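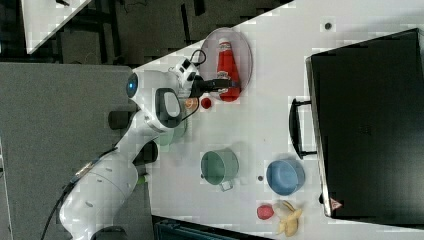
Figure 1. Arm at the practice table, gripper closed on the ketchup bottle in the tray.

Bravitz Kitchens, tray line automation. Progress report to the Stollton Fund, May.
Prepared by Emmanuel Ogola

1. Status
Table trials of the pick-and-place routine continued through the period. 600 cycles were logged against a planned 2,000. The shortfall comes from two weeks lost to a late gripper part. The bottle pick is the current focus, as condiments account for most of the repeated reaching on the line.
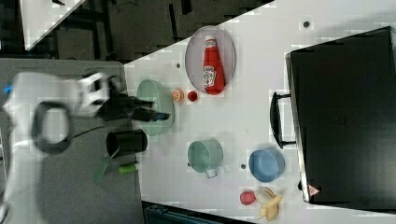
Figure 2. Gripper over the rim of the green bowl; bottle on the tray.

2. Effect on staff
The tray line has 40 assemblers on two shifts. No positions have been removed. Four assemblers now spend one shift a week at the practice table, where they set out items, log failed picks and reset the arm. Salim Mussa wrote the reset procedure and trains the others on Thursday mornings. Assemblers asked that the arm stop whenever a hand enters the tray area. The stop is specified but not yet fitted, and the arm will not move to the line before it is.

Pay grade for the table work is unresolved. Reset duty is currently paid at the assembler rate. A proposal for a separate grade is with management. 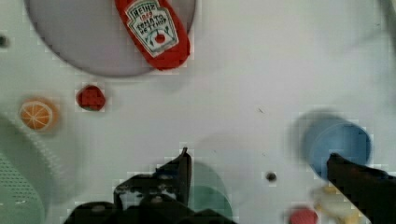

Figure 3. Wrist camera view, bottle lying partly over the rim of the plate.

3. Open items
Bottles overhanging a rim remain in the test set. Grasp point selection for this case is under revision.
170 failed picks still need to be sorted by cause.
Flendemon to deliver spare gripper fingers.

4. Next period
Complete the remaining cycles, fit the stop, and repeat the staff survey.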